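Hurnesen Community Kitchen
13 September 2023

1/7 The Hurnesen Community Kitchen will reopen its Jandon Street dining room for the fall season next week. This thread sets out the arrangements for guests and partner groups.

2/7 Lunch will be served on weekdays from 11:30. The room seats 82. Guests who arrive after the first sitting has filled will be given a numbered card for the second.

3/7 Meals remain free of charge. No proof of address or income is requested at the door, and guests may bring children of any age.

4/7 Menus are planned by Villads Dalsgaard, kitchen manager. A meat-free main dish will be offered daily. Please tell staff about food allergies before joining the line – ingredient sheets are kept at the counter.

5/7 Disposable plates were withdrawn in February. Meals are now served on reusable tableware, and we ask guests to return it to the hatch by the side door. Partner groups holding evening suppers may borrow up to 400 pieces with 20 days' notice.

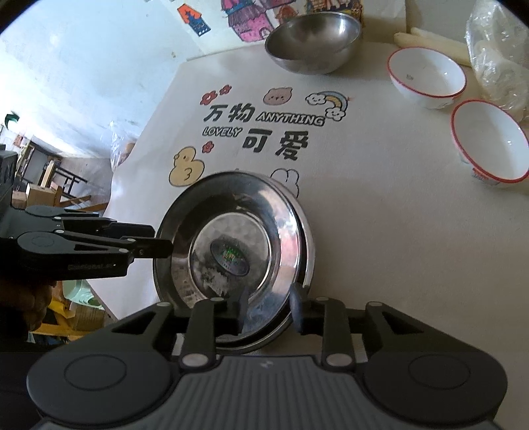 6/7 Parking: the Palaniappan lot is closed for resurfacing. Drivers should use the Zurkilent Avenue entrance, where 29 spaces are open to guests until 3 p.m. The bus stop on Jandon Street is not affected.

7/7 Questions about group bookings should be sent to Gunnlaugur Ásgeirsdóttir, partnerships office, by direct message to this account. Replies are normally sent within two working days.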